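The label wanted Hemora to call the new record a comeback. Kelechi Yusuf had sung on all 6 of the old ones and didn't buy it.

"Back from where?" she said. "We played Rodel in February."

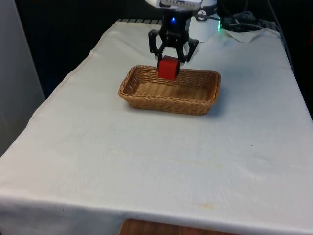 Frans Dijkstra slid the press sheet over. It promised 20 dates and a sound "heavier than ever."

"Who wrote this?"

"Some guy who heard two songs." 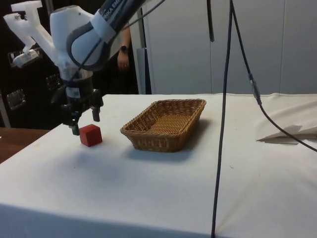 She crossed out "ever" and wrote "the last one" – then thought about the last one, and crossed that out too.

"Fine," said Frans. "Is it heavy?"

"Parts of it."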